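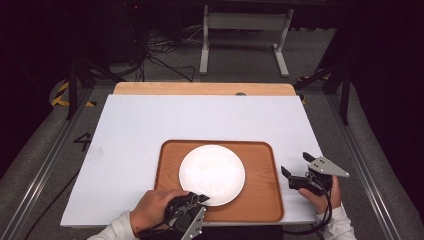

White plate on a wood-grain tray.

Subject: Re: [guesthouse-list] Dropping the cooked breakfast

On the subject of breakfast, a member at Pollock wrote:

> We've got seven rooms and are thinking of stopping the cooked
> breakfast over winter and leaving a tray at the door instead. Has
> anyone here done it for a full year? I'm mainly after what it did to
> your costs, and whether the regulars complained. We're also stuck on
> whether to keep it in the room rate or charge separately. Our
> kitchen is licensed so that side of it isn't a worry.

We've done it for two years at Rodgate, so I can answer most of this.

Numbers first. In the last year of cooked breakfasts we served 2,306. In the first full year of trays it was 1,957. Occupancy was close to level, so most of that drop is people who would rather sleep in or go down to the bakery once it's a matter of ticking a card. I'd expected it to go the other way.

The saving on food was smaller than I'd hoped. Eggs and bacon are not where the money goes. What we saved was the second person in the kitchen from 6.30 to 10, and the gas. Against that, you'll buy more small things: single jams, little jugs, lids. We went through a lot of jugs in the first winter.

On charging, keep it in the rate. We tried it as an extra for 3 months and it caused more arguments at checkout than everything else put together. Tella, our booking system, wouldn't show the breakfast line on the confirmation email, so guests were seeing it for the first time on the bill. That may have been fixed by now but I've not gone back to check. 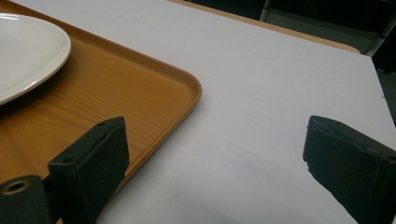 Carrying is the part I'd think hardest about before you buy anything. Our building has a half landing with a turn in it, and the first lot of trays had cut-out handles and square corners that caught the door frames. The paint on the upstairs hall still shows it. A low raised rim and rounded corners, as on the tray here, is the shape I'd look for, and plain white plates on top, which are easy to replace one at a time. Measure your dishwasher as well. Ours takes a tray standing up only if the top rack is out, so they get done by hand in the big sink.

Menu: ours is yoghurt, fruit, two kinds of bread, butter, jam, a boiled egg if asked for, and tea or a small pot of coffee. Porridge doesn't travel. Neither does toast, and we stopped offering it by November. If you have the space, a toaster on the landing solves that, but check with your insurer first. Ours wanted the smoke detector moved.

The card goes out with the room key and has to be back in the box by 8 pm. There are three delivery times on it, half an hour apart, and no open slot for "any time", because everyone who ticked that wanted it at 8.

Regulars did grumble. Two couples who come every autumn told us they missed the dining room, and one of them hasn't rebooked. Others said they liked not having to get dressed. I can't give you a better picture than that. Our review scores didn't move in either direction.
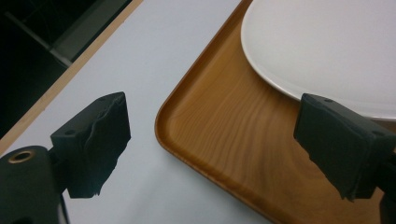 The dining room itself is now a sitting room with the big table left in, and it gets used in the evenings far more than it did before. Walkers spread their maps out. If you're short on indoor space over winter I'd count that as a gain, and it costs nothing beyond moving a few chairs.

One last thing, on cleaning. Tea stains were a nuisance until we started soaking the cups overnight in Wernemix — half the dose on the label was plenty for us. Rinse twice. Do the teapots separately, and don't leave anything with a gilt edge in it.

I have the order card as a file if you want to change the wording and use it. Write to me off list, as attachments get stripped here.

Also, does anyone have a supplier for single-serve marmalade that isn't mostly glucose? The one we used has stopped delivering past the highway.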